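About Tierney Tuning

Tierney Tuning is a small shop in Jultonmont that writes engine and gearbox software for cars whose owners already have opinions about engine and gearbox software. We opened in a two-bay unit behind a tire place, and we are still there, although the tire place has since become a different tire place.

Most of what we do is calibration. You bring us the car, we read what's on the control unit, we drive it, we put it on the rollers, and then we start changing things a little at a time until it behaves the way you thought it would when you bought it. Usually that means throttle response, shift timing and some fueling. Occasionally it means putting back everything the last shop did and handing over the keys.

We don't do pops and bangs. We did them for one January, early on, and the people across the street were very clear with us.

Our own software platform is called Bumness. The name began as a placeholder and then got printed on 1000 stickers, so that was that. It logs 40 channels while the car is being driven normally, on normal roads, by someone who is trying to get to work. We care about that kind of data more than we care about the big number at the top of the dyno sheet, and customers sometimes need a minute to get used to it.
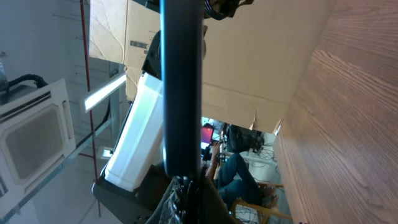 Tierney, writing on our feedback page, didn't need the minute (no relation to the shop, which has caused some mail problems). I came in asking for more power and left with a gearbox that stops hunting on the hill by the reservoir, the review goes, and I've stopped caring about the power. Four stars. The missing star was for the coffee, and we accept it.

How a job goes

Drop-off is at 8 in the morning. Please come with at least half a tank of the fuel you really use, not the fuel you bought to impress us. We do a health check first, and if the car has a misfire, a boost leak or a transmission that's overdue for fluid, we call you before we touch any software. A tune on a sick engine is a faster way to a sicker engine.

If all is well we take a baseline, write the first revision and go for a drive. Most cars need several revisions. You get the file history, your original file and a plain summary of what we changed, written so that your next mechanic can follow it. We keep a backup too.

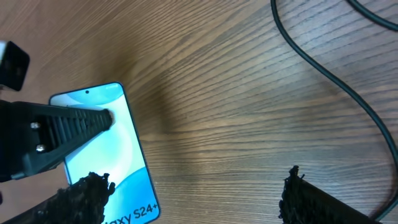 Every tune includes 2 free revisions after you've lived with it for a while. Use them. People tend to save them up like vacation days and then sell the car.

Trerkport

Our second location, in Trerkport, handles remote tuning and has no lift, no rollers and very little parking. Please don't drive there. We say this on the booking form, in the confirmation and on the door.

What it costs

Prices are on the services page and they are the prices. A deposit of $100 holds your slot and comes off the final bill. We don't run holiday sales, and we won't match a quote from a guy with a laptop at a gas station, though we're happy to see you afterward.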